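Fetholm Help Desk
Ticket 2115: Wireless drops out at Zesarbridge office
Opened 7/27/20 by Pravesh Botha
Status: Resolved

Problem
Laptops on the Aguiar network lose the connection several times a day. The signal icon still shows full bars but pages stop loading. Ping to the gateway climbs to 2000 ms and then times out. Wired desks are fine.

Step 1. Restarted the Jullness access point from the admin page. It came back in five minutes and the drops returned before lunch.

Step 2. Walked the office with a laptop and noted signal strength. Good along the partition wall and at the counter, weaker by the stairs. Drops happen in the strong spots too, so coverage is not the cause.
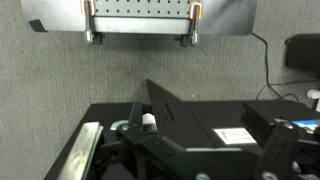 Clamps on the perforated plate, partition side.

Step 3. Checked the channel. The access point was set to auto and had moved to a channel shared with the tenant upstairs. Fixed it to channel 1. Fewer drops, still not clean.
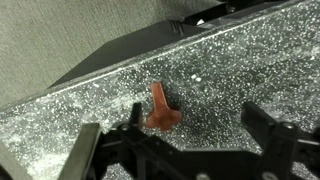

Step 4. Pulled the system log. Every drop lines up with a lease renewal. The address pool was last changed in May, when the guest network was added, and both networks were handing out the same range.

Step 5. Moved guests to their own range and cleared the old leases. Laptops on the counter side reconnected first, the rest after a reboot.

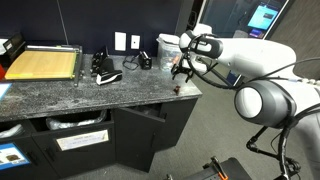
Speckled countertop on the black cabinet unit.

Step 6. Left a ping running overnight with the interval set to 500 ms. No timeouts in the morning.

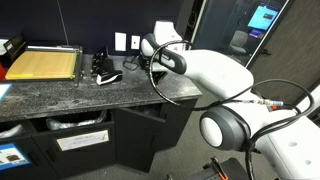

Resolution
Overlapping address ranges. Guest range split off, channel fixed, config backup saved to the site folder. Pravesh confirmed by phone that video calls now hold. If it comes back, reopen this ticket and attach the system log.

Related tickets
Guest password page does not load
Printer offline after address change
Jullness admin page rejects login

Contact the help desk | © 2020 Fetholm | Back to top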